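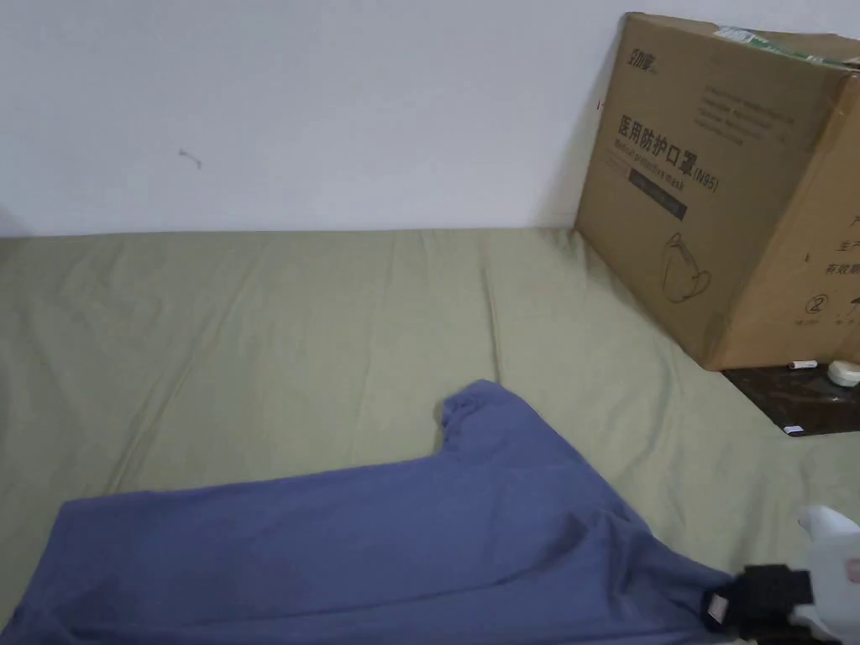 Marcelle Marchal
Household tips editor

Folding T-shirts: what I picked up at the Starley open day

I went to the Starley open day in March to watch shirts being handled by gripper, and came home with a better way of doing my own. The work is done on a bed with a sage-green cover, the blue T-shirt laid out flat across it. It's slow. The first full fold I timed took 90 seconds, and I can do one in less than ten. But a slow fold is easy to learn from.

Start on something flat. A mattress is fine if the sheet is pulled fairly tight. If it's rumpled, smooth it with your forearm before the shirt goes down.

Get both sleeves out before you fold anything. A bunched sleeve leaves a lump in the middle of the stack.

Hold the shirt by a corner or an edge, with a small pinch. I used to grab a whole handful, and that puts creases in. Pull gently until the cloth lies straight, then stop. Cotton jersey will stretch if you keep going.

Look for the care tag. If it's poking out, tuck it in now – it's a nuisance once the shirt is folded.

Jad Azar, who ran the afternoon session, told us they had been through nearly 700 shirts since the new year, and that soft, well-washed ones gave the most trouble. Same at home. For those I fold over a piece of stiff card 18 cm wide, cut from the side of an old carton, and slide it out at the end. Light card bends after a few shirts, so use corrugated.

Long sleeves weren't shown on the day. I lay them straight down the back, one over the other, and then fold up from the hem in thirds.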